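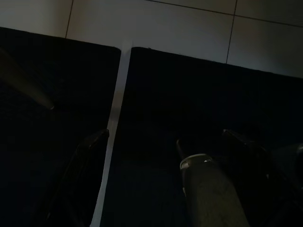

Figure 1. Black mats on the tiled floor.

Idle Drain in a Small Electric Scooter Battery Pack
Gunhild Bjarnason, January 2026

1. Background
The Skudetti is a light electric scooter with a removable 50 V pack. Owners report that a full pack left in the scooter loses charge while parked. This project measured the loss and looked for its source.

2. Method
Two packs were charged to full and stored for 336 hours at room temperature. Pack A stayed in the scooter with the key off. Pack B was kept on a shelf. Voltage was logged every 10 minutes with a Skuteck logger, set to the same range for both packs. The logger draws its own power from the mains — it adds no load to the pack.

3. Results
Pack A lost far more charge than Pack B. The drain was steady and did not change at night. Pulling the fuse for the Lelton alarm module brought the current close to the shelf value. The motor controller made little difference.

The log for Pack B has a gap in the second week, caused by a full memory card. Over 3000 readings remained after the two logs were merged.

4. Discussion
The alarm module stays awake with the key off. The Mudaliar wiring guide shows it connected ahead of the main switch, which agrees with the fuse test. A relay after the switch would stop the drain but would also disable the alarm. Cold storage was not tested.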